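Teaching the fold, one towel at a time

By Nest Watkins
February 1, 2026

Shobha Sastry has folded more laundry since May than most hotel workers do in a year, and none of it was dirty to begin with. She works for Stustudar, a small firm that records people doing household jobs so that robots can be trained to do them. Her tool is a hand-held gripper, the same shape as the one that will end up on the end of a robot arm. She squeezes, the fingers close, and a camera on the gripper records what happens in front of them.

Her team's current project, Tlapale, covers bedrooms and linen. It has 2,543 finished recordings so far, each one a single fold from start to end. 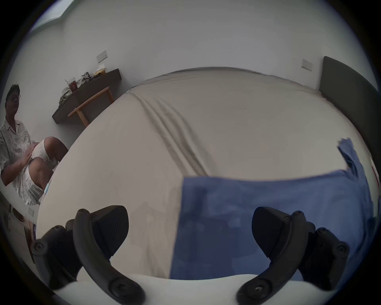
Cloth is hard for robots. A mug keeps its shape when you pick it up, and a towel doesn't. Ajith Mudaliar, who trains the software at Trondska in the same building, says the early attempts failed at the corners. The arm would pinch in the right place, then drag the whole thing sideways. He now asks for recordings that begin from awkward positions: a blue towel on a beige sheet with one corner already turned up, or a shirt half bunched under itself. The ribbed pads on the gripper's fingers help with thin fabric, he says, but most of the skill is in the angle of the wrist.

Recorders are asked to work more slowly than they would at home. "You have to stop doing the clever thing," Sastry says. "At home I flick a towel to straighten it. The robot can't flick, so I don't flick."

New staff spend 3 days on practice folds before anything they do is kept. The usual fault is letting go too early. Another is reaching across one gripper with the other, which an arm bolted to a table may not be able to copy.
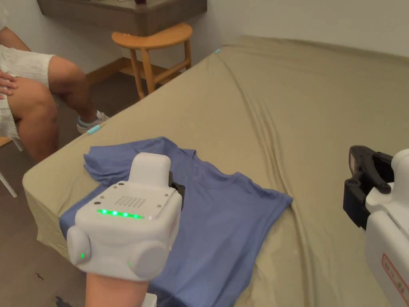
The other way to teach a robot is to drive it directly, with a person at a set of controls and the arm following along. Trondska does this too, in a lab down the hall. Mudaliar likes it for testing, as the robot's limits are there from the start. It is slow, though, and it ties up an expensive machine. A good operator gets through 16 folds in an hour. With hand-held grippers the recording can be done in any flat or hotel room, which gives the software a bigger mix of beds, walls and lighting to learn from.

Anitha Nadar checks the recordings afterwards. She throws out any where the fingers lose the cloth or the hem is hidden at the moment of the grab. Some mistakes she keeps and labels, so the software has examples of a dropped corner being picked up again.

The target for the next stage is 100 towel folds in a row on the real arm, with no help from a person. Mudaliar won't put a date on it. Fitted sheets are on the list after that, and Sastry has already asked for a second person on those days.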